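In Praise of the Big Ugly Table

My sister-in-law got a new dining table last month, and it's gorgeous, and I'm a little afraid of it. It's glass. You get a coaster when you sit down. You get a placemat under your plate, and then you get a look if your fork strays off the placemat. I ate a whole bowl of chili with my elbows in my lap like I was on an airplane.

So I've been thinking about tables, and I want to stick up for the kind you can spill on.

When we moved into the house on Clarley Street, the only piece of furniture we owned that anybody would call serious was a worktable out of the old Sawatzky shoe shop in Nonia. They were clearing the place out and wanted it gone. I paid $155 for it, plus $13 for a set of moving straps that I have never found again. It weighs 190 pounds (I know this because the guy at the freight counter put it on the scale and whistled). It took four of us to get it up the porch steps and we took a chunk out of the door frame, and the chunk is still missing.

It was supposed to be temporary! We were going to use it until we could afford a real table. We'd even picked the real one out, a Kollurix extending thing with brushed legs and hidden leaves, and it cost $2,419, and I carried the catalog page around in my bag for most of a year. Then one night my husband was cutting out a Halloween costume at one end and I was doing taxes at the other and there was a pie cooling in the middle, and I thought, where exactly would all this go on the Kollurix? I used the page to start a fire.

I think we've got it backwards, the way we buy furniture now. We shop for the two dinners a year when the in-laws come, and then we live the other three hundred and some days tiptoeing around it. And all the real stuff gets shoved off to the couch, or the floor, or a card table in the basement where it's cold and you can't find the scissors. Then we say we don't have time for hobbies. Maybe we do have the time. Maybe we don't have the four square feet where you can leave a thing half done and come back to it after supper.

That's the big one for me, leaving it half done. A puzzle, a sewing pattern, a lamp with its guts out. If you have to pack it all up every time somebody wants a sandwich, you'll quit by the second sandwich. I know I would. I quit knitting that way, and watercolors, and very nearly quit on the taxes.

People tell me a table like that looks messy, and sure, it does. Ours has a burn the shape of Florida and a row of little nail holes from the shoe days, and some purple on it that won't come off. I've quit trying. My friends with nice tables apologize for their crumbs. At mine you just sweep them onto the floor and the dog handles it.

And I don't mean you have to go find an antique, either. Any wide, plain, solid top will do, high enough that you don't stoop. Butcher block is great. Light wood is better than dark if you drop a lot of screws, and I do.

A light wood worktop, with the gear right there on it:

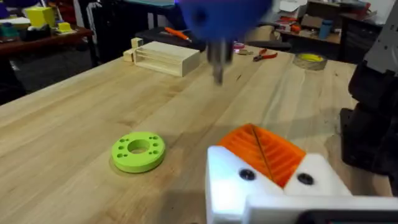
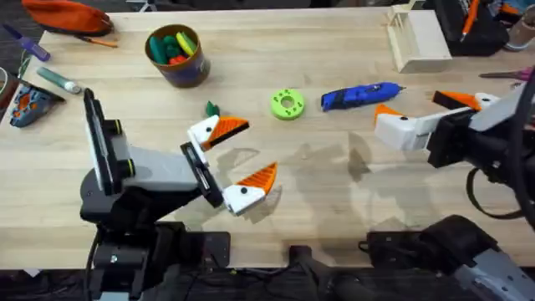

The other complaint I hear is that there's no room. Well, I've lived small. In our first apartment the bed touched two walls. But we still had an armchair that nobody sat in, and a glass-front cabinet full of wedding plates, and a treadmill, and you know what the treadmill was for (it was for coats). I'd trade all three for one decent table, and eventually I did -- the treadmill went to a neighbor, who I believe also uses it for coats.

I'm not going to say any of this to my sister-in-law. She loves that glass, and she saved for it, and it does look wonderful with the candles going. But she's coming to us next time. I'm making ribs, and there won't be a coaster in the house.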